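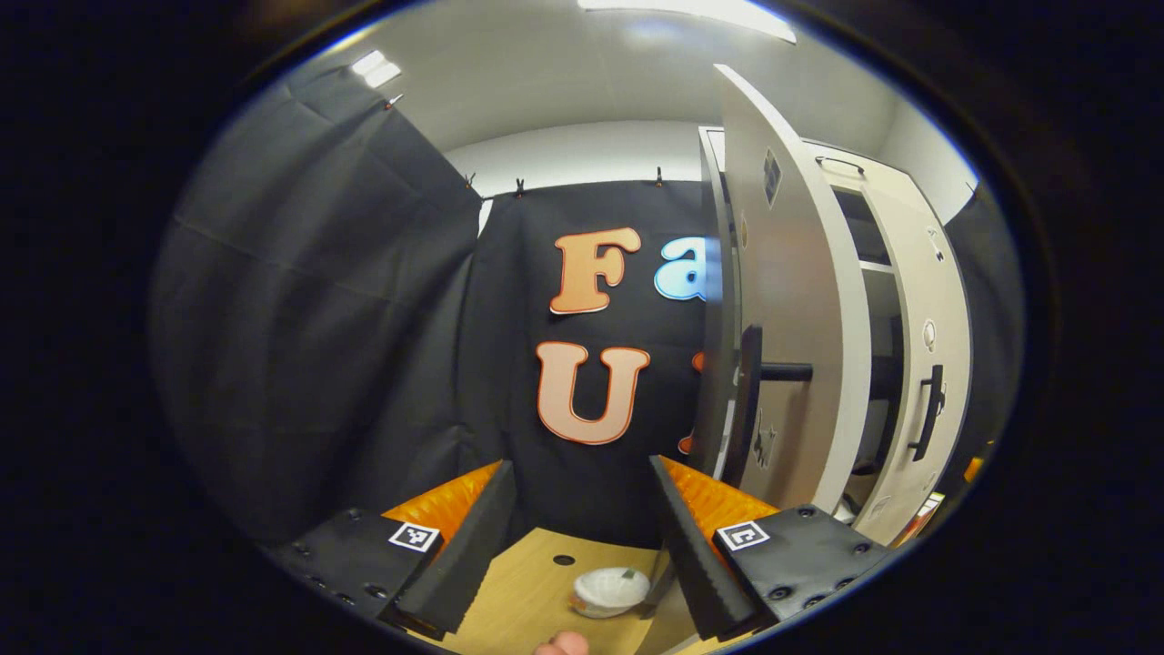 Mwajuma Lyimo

My project for this term was a booth. I wanted a little walled-off spot in the corner of the workshop, with a table in it, where you could work on something small without the rest of the room getting into your eyes. Our workshop is loud to look at! There are posters, coats, shelves with paint running down them, and people walking past all day long. I'm easily distracted, so I suppose I was really building it for myself.

The table came first, and it was the easy part. It's a light wood-grain one that was already in the room, and it has a small round hole in the top that I kept planning to do something about and never did. I've got used to it. Crumbs go down it.

Then the walls. I went with black fabric, after a long argument with myself about gray. My budget was 60 dollars for the whole project and the fabric ate most of it (I got it from Bandara, where the remnants are in the back and you have to dig). Black won in the end, as pale things look so good in front of it. Set something small and white down on the table and you notice it right away, before you've even looked at the rest.

There are two kinds of wall in the booth. On the left is a curtain that hangs from the ceiling in big loose folds and curves in toward the back. Straight ahead is the backdrop, which is flatter. My plan said both would be smooth. I ironed that curtain for most of an evening in March, carried it in over my arm, hung it up, and it had creases again. My project partner, Gerrit Naidoo, thought we should iron it a second time. I thought we should go home. We went home.

I spent far too long on how to hang everything. My first drawing had a wooden rail with hooks, and the second had a wire with little rings on it, like a shower. Both would have meant drilling, and drilling meant asking. So the fabric is up with small black clips, the plain springy kind, and I like them better than anything I drew. You can take the backdrop down in a couple of minutes, shake it out and put it back. There are two close together near the left corner at the top, where it kept sagging on me, and another farther along to the right. I'd like more of them.

The letters were my favorite part. They're big cut-outs in a fat, rounded, bubbly style, and they're fixed to the backdrop. I drew them by hand first and they came out wobbly, so I started over with a jar lid and a dinner plate as guides for the curves. Cutting the outsides is fine. Cutting the insides is horrible – you go round and round in a tiny circle and your wrist hurts. My tip is to do the insides first, while you're still in a good mood.

Light I got a bit wrong. The ceiling light sits near the top of the curtain, so the fabric catches some shine where I had wanted it completely dull. I tried swapping in an 800 lumen bulb from a Britlow desk lamp and turning the big light off, but then you couldn't see what your hands were doing. The ceiling light stayed on. A heavier cloth would probably help, if somebody has the money for it.

Things I'd change: I would measure the fabric after washing it, not before. I'd also make the space a little wider, as two people can't really sit in there without bumping elbows, and Gerrit has long arms. And I'd draw the letters on day one, so there's time to mess them up properly.

The report was supposed to be 1000 words and I know it's short. The sketches of the rail and the shower rings are in my folder, along with the receipts and the jar lid.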